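The toy stove finally has a spot! I put it on the round white table up here for the July playroom tidy, and I'm smitten with the teal knobs (and the orange-red oven handle). Despina Oprea wants the little pans kept in the Pellia basket next to it, so please put them back there when the kids are done. 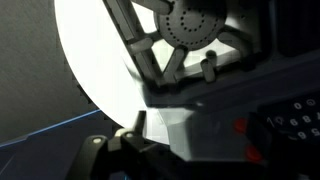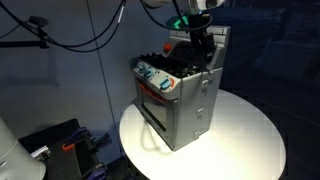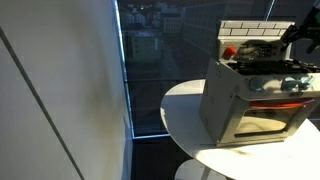
The play stove, middle picture, and the big window, last picture. Jul 29, 2022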